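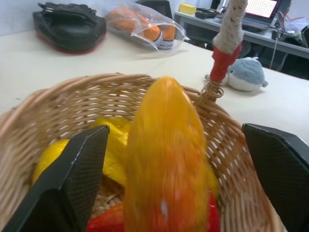

3.2 Baskets as Containers for Play Food

Figure 2. Wicker basket with toy produce, on a white tabletop.

The second group of containers in the Bernwood inventory consists of open baskets with a fixed handle. Baskets of this kind are common in early childhood settings, where they hold play food during pretend shopping, cooking, and market games. They differ from the plastic bins discussed in Section 3.1 in three respects that matter for storage: the opening is partly crossed by the handle, the wall is not solid, and the rim is rounded.

The basket in Figure 2 is woven in a light tan material, with small diamond-shaped gaps between the strands. The handle is a wooden pole wrapped in rough twine and bound to the rim by a coiled loop of wicker. A red plastic sleeve is fitted near its base. The toy produce is glossy and brightly colored, in orange, yellow, and red, and stands out clearly against the pale weave. Color contrast of this type was noted by Venckus and Sandu in their earlier survey of classroom storage, in which staff reported that children returned items more readily when they could tell at a glance what a container was meant to hold.

Items were entered in the inventory by container, by color, and by general type. Type proved the least reliable of these. Long, rounded pieces of toy produce are often simplified to the point that a carrot and a pepper cannot be told apart without handling them, and two coders working separately did not always agree. Of the 2,367 play food items recorded across all sites, 1,712 were assigned the same type by both coders on the first pass. The remaining items were reviewed by a third coder (Serra), and those that could not be settled were entered as "vegetable, other." Color was retained for every item and is used in place of type in the comparisons reported in Section 4.

Open weave has practical effects on daily care. Crumbs and sand pass through the gaps and collect on the shelf or table beneath, so the surface under a basket must be cleaned as well as the basket itself. Small pieces, such as toy berries or eggs from the Calamex set, may lodge between strands. Twine presents a separate problem. It cannot be wiped down in the way that a plastic handle can, and the cleaning schedule adopted on 31/08/2022 therefore lists wrapped handles as a distinct entry, to be brushed and inspected for loose ends.

Baskets were also rated for ease of tidying. A fixed handle allows a child to carry the full container from one area to another, but it narrows the space through which items are put in and taken out. Staff at the Katene site preferred to place larger pieces first, along the wall of the basket, and to leave the area under the handle for smaller ones. Staff at Nellow gave no instruction on order and asked only that nothing stand above the rim at the end of the session. Both practices were recorded as acceptable for the purposes of this study. The 42 baskets in the inventory are listed by site in Appendix B, together with rim height and handle type.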